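Speaker notes - "Nearly Signed: How to Read a Transfer Rumor"
Culthorpe Supporters' Evening, 7 August 2023

Opening. Wait for the bar line to die down. Ask who has refreshed their phone since they sat down. Put my own hand up first.

Say who I am. I wrote the transfer column for the Culthorpe club newsletter until the club stopped printing it. In that time I announced 2 signings as done. One of them signed for somebody else, and the other one retired. That is my claim to be an expert, and I'd ask you to respect it.

SLIDE 1 - What the words mean

Go slowly. People like to write these down.

"Monitoring" - a scout has heard of him.
"Admirers of" - the scout's boss has heard of him.
"In talks" - the agent called and somebody picked up.
"Advanced talks" - the agent called again.
"Medical booked" - could be true. Could also be a dentist.
"Here we go" - he's gone to Mosquera on loan.

Pause for the Mosquera joke. If it doesn't land, move on quickly and don't explain it. I explained it last time and lost the left side of the room. 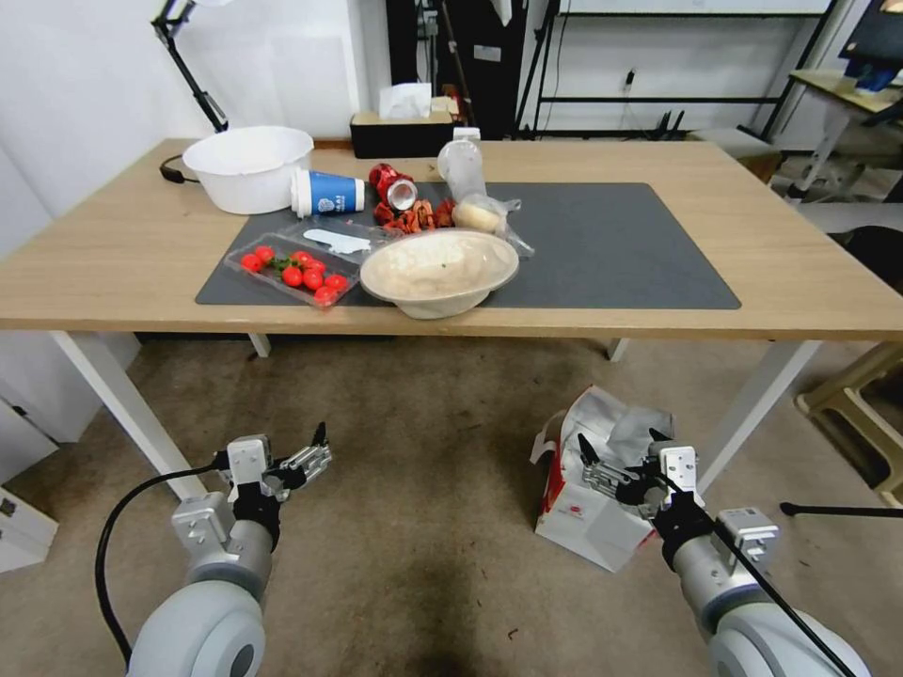 SLIDE 2 - Who gains?

The main point of the first half, so don't rush it. Every rumor was started by a person who wanted something. An agent wants a better contract at the club his player is already at. The selling club wants a second bidder, and if there isn't one it will settle for the idea of one. The buying club wants season tickets renewed before the deadline passes. The website wants you to click.

Use the Clonia striker. Linked with us for three summers running. Each summer he got a pay rise from Clonia, and each summer I wrote that this time felt different. He has never been to Culthorpe. I'm not sure he could find it.

Mention that I don't blame him. I'd be linked with Culthorpe too if it got me a pay rise.

SLIDE 3 - The Lestodex business

Half the room will know this one, so ask for a show of hands before telling it in full. For the others: Lestodex is the player ratings site, the one with the little green arrows. Last November it listed our left back as "likely to leave" and the forum went up like a chip pan. The thread reached 2,324 posts. I read all of them. Most were about the left back for the first page, then about the manager, then about parking.

He hadn't asked to leave. No club had bid. His arrow had turned red after he missed games with a bad ankle, and the site's wording did the rest. He stayed, played every week through the spring and was booed at home for disloyalty.

Leave a gap after "disloyalty." Drink some water.

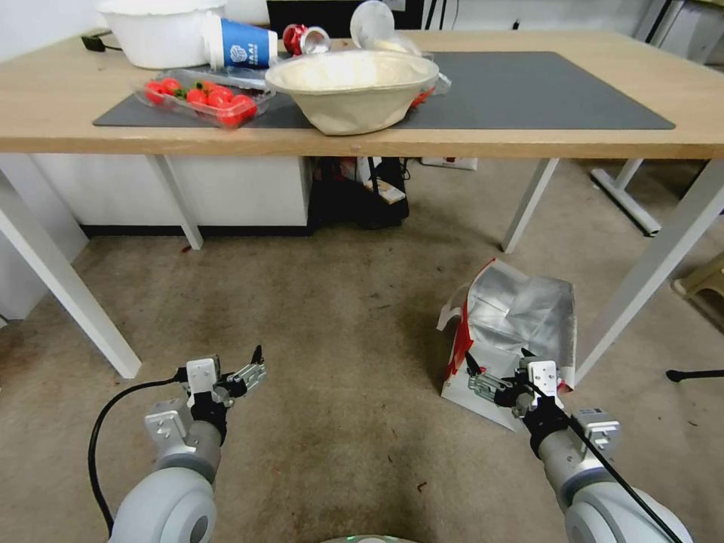 SLIDE 4 - A test you can do at home

Keep a list. When you read a rumor, put down where it came from, what fee was named and whether anybody put their name to it. Come back when the window shuts. I did this for one summer with 6 outlets and it cured me for most of a month.

Things worth more weight: a local reporter who covers the club all year, a fee that stays the same from one day to the next, a player left out of a friendly with no injury given. Things worth less: a photo of an airport, any sentence starting with "understood to be," a former player on a podcast who "wouldn't be surprised." Former players are never surprised. It's the podcast that keeps them going.

If running long, cut the airport story. If running short, tell the airport story, but leave out the part about the taxi.

SLIDE 5 - Where that leaves us

We need a center half. Everyone in the room knows we need a center half. There is a name going around tonight, and I've been asked not to say it, mostly by people who then said it to me. I give it one chance in three, and you've heard my record.

Questions. Likely ones:
- Will the manager walk? Don't know.
- Is the Mosquera loan deal still on? Don't know, but say it with more confidence.
- Why did the newsletter stop? Refer them to the club.

Thank the bar staff. Raffle after the break, tickets at the door, and please hand the microphone back switched off.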